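The Small Kitchen, Measured

Ladan Tehrani fits out rental kitchens in Lidcombe, most with less than 40 inches of usable counter. Her rule for a short counter is to buy for storage first and for the table second.

Wood gets most of her attention. A bamboo cutting board is hard and light, but it will cup if one face dries faster than the other. Tehrani stands hers on edge after washing and oils both faces every 2 months. Pegged mug racks need less care. The joints are the weak point -- glue softens with repeated soaking -- so she wipes them with a damp cloth and keeps them out of the sink.
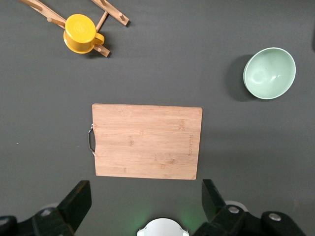

Glazed ware is a simpler matter. Chips start at the rim, and they start in the cupboard more often than at the table. Bowls nest safely up to five deep with a paper liner between each. Mugs should never be stacked inside one another; the handle takes the side load and cracks where it meets the wall.

Deividas Priedītis, who buys housewares for the Stoltmont stores, sees color returning after several seasons of plain white. Yellow and pale green sell well in single pieces, he says, and poorly in full sets. His May order reflects that: 79 lines, nearly all open stock.

Tehrani approves of open stock for a different reason. A broken mug can be replaced without matching a set.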